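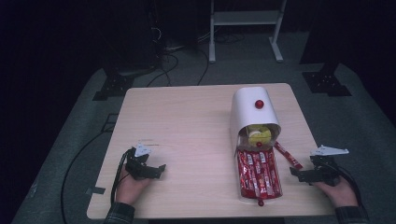 The break room of the night bus depot in Virkham is on the second floor, above the washing hall. At half past four in the morning it smells of coffee and wet coats. I came to speak with a driver who has worked only nights for 15 years and who asked me to leave out her name, because her passengers know her by face and she prefers it like this.

She drives the line from Virkham to Collen, with a long stop at the hospital. "In the first year I thought I will do this until summer," she says. "Then came June, and the nights were so short and so beautiful that I did not ask for the day shift. After that I forgot to ask."

What does she eat? She laughs at this question. For many years it was everything sweet and everything from a packet, taken at the wrong hour. "Your stomach believes it is night, and your hands believe it is lunch," she says. Now she cooks soup on her free day and carries it in a thermos. She eats at one o'clock and then only small things until she is home. The packets did not disappear completely. "At four you want sugar. I do not fight with it every night."

Sleep was the more difficult matter. She lives on a street with a school, and the children go out to play exactly when she closes her eyes. She tried ear plugs, then a fan, then the small room at the back where the family kept the bicycles. The bicycles are now in the hall, and her husband has accepted it. "He walks around them for 4 years already," she says.

The company, Urban, took over the line some time ago and changed the timetable. Before, there was a pause of twenty minutes at the terminal in Collen. Now it is twelve. She does not complain loudly, but she explains to me what eight minutes are. "You can go to the toilet, or you can drink something warm, or you can walk once around the bus. Before, I did all the three."

About her passengers she speaks with more pleasure. There are bakers, nurses, cleaners and the young people who come from the concerts. On a normal night the line carries roughly 600 people, and most of them sleep or look at the telephone. Some say good morning and some say good night, at the same stop. She answers each one with the same words they used.

I ask if she would change to days, now that her children are grown. A place is open on the line to Fameck, starting at seven. She has the form at home, in the kitchen drawer, and has filled in the first page.

"The second page asks for the reason," she says, and looks for her gloves. Her bus leaves at five to five.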